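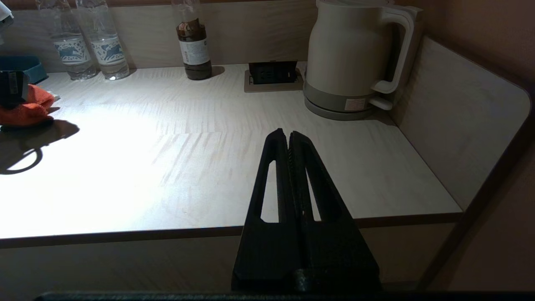

By the Brillham news desk
12th November

Rostami has begun fitting a standard refreshment alcove in its serviced rooms at Brillham, replacing the loose side tables used until April. The change covers 70 rooms on two floors. Fitting is being done in blocks of 10, with each block out of use for two nights while the worktop is set and the electrical supply is tested.

The worktop is supplied by Jullberg in a light wood-grain finish with a thin brown band along the front edge. A low panel in a matching finish runs along the back. Its job is to keep spills and crumbs out of the joint with the wall, which was the main source of repair calls under the old arrangement. Rostami recorded 3923 maintenance requests across the building last year and says that damp marks behind the side tables made up a larger share than expected, though it has not given a figure for them.

Power comes through an outlet set into the worktop near the back. The electric kettle stands close to it on a round grey base, in the rear corner by the raised side panel, so the cord does not have to cross the area where drinks are poured. The old tables relied on a wall socket at skirting height, and cords were often left hanging over the front.

The rest of the layout follows a fixed order along the back edge. Tissues and cups go to the left, a small tray goes towards the middle, and drinking water stands next to the tray. The front half of the surface is to be kept clear for use as a desk. Room staff are given a one-page plan and are asked to return each item to its position at every clean. 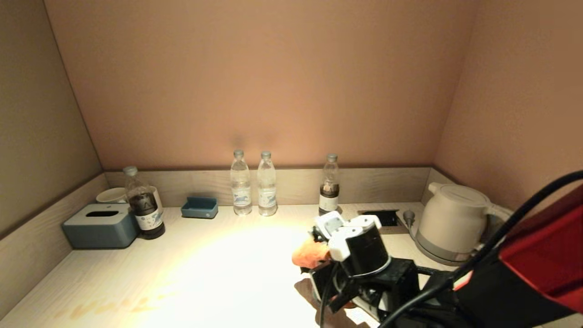

The alcove desk at Brillham, with two bottles of water beside the small blue tray.

Drinks may be changed by season, but the number of positions will stay the same. The tray is meant for sachets and spoons and is filled when the room is let. Cups are kept in the left corner, away from the kettle, after staff reported that cups placed under the spout were being chipped when the kettle was lifted.

The cleaning routine has been rewritten to go with the new surface. Abrasive pads are no longer allowed, as the supplier's guidance warns that they dull the finish. Staff now use microfibre towels from Kollelent, with separate colours for worktops, washrooms and glass. Orange is the colour for worktops. The towel is used damp for the main surface and a second one is used dry along the back panel and around the outlet. No spray is to be applied directly to the worktop within a hand's width of the socket. 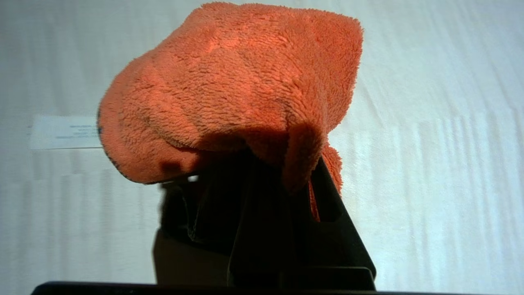 Orange microfibre towel with a looped pile and a thin dark hem.

Towels are washed at low heat without softener and are withdrawn when the hem starts to part. Each floor holds a stock of 20.

Rostami expects a full clean of the alcove to take some 10 minutes, including the kettle, against a longer and more variable time for the side tables. The first block of rooms is already back in use. Work on the upper floor follows once the outlets there have been tested, and the remaining side tables will be sold through the building's reuse store.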